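I have been putting together our reading group's summer book sale and auction since May, and a few people have asked how it works, so I am writing it down in one place. We are raising money for the children's shelves at the Kennedy Reading Room, which has had the same picture books for as long as I have been going there.
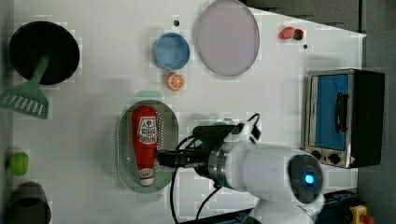
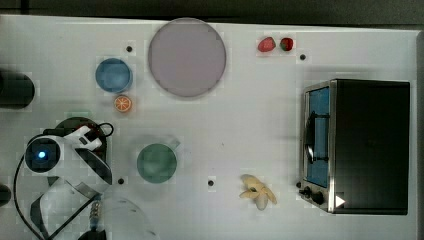
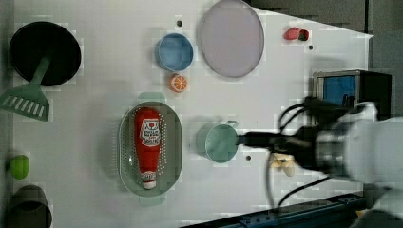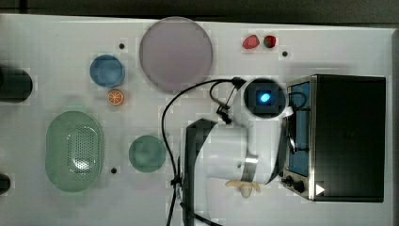 How do you bid if you can't come on the night?

Send me a sealed envelope with the lot number and the most you are willing to pay, and I will bid for you up to that amount. If the bidding stops lower, you pay the lower price. Envelopes can go through the door at the reading room until 5pm the day before.

There are 23 lots this year. Most are things people have offered to do or give: a morning of gardening, a signed set of sea stories, two nights in a caravan, a box of sheet music. Lestari, the café on the corner, has given a supper for four, which I expect to go for more than anything else. The lots that did badly last time were the ones with no end date, where the winner never got round to using them. Every voucher now runs for nine months and has the last day printed on it.

The book tables open at 4pm and the auction starts at 7pm. Paperbacks are 50p and hardbacks are a pound. I tried pricing the better books one by one last year and spent two evenings on it for very little return, so this time anything that looks valuable goes into the auction as part of a bundle and the rest is sold flat. Please don't bring encyclopaedias. We had three sets left over and I still have one of them in my hall.

Tickets are £9 and include a drink and something to eat. The room holds 100 people seated, but I am only selling to 80 so we can keep the side aisle clear for the book tables. Tickets are on Stuvum, which adds a small booking fee. If you would prefer to pay cash, leave it in an envelope at the desk with your name on the front and I will put you on the door list.

I also had to sort out a notice for the event with the council, which is done through Govport now. It took 25 minutes, most of it spent looking for the right form under "Entertainment" when it was under "Community use". If you are planning something similar, you need the floor area of the room before you begin, and the page does not save your answers if you go off to find it.

Still wanted: strong boxes, a float of pound coins, and two people who can carry tables at 3pm. I also need somebody with a clear voice to read out the lots, as mine gives up after an hour. Leave a comment or put a note in the box by the desk. The full list of lots will go up when I have typed the last few.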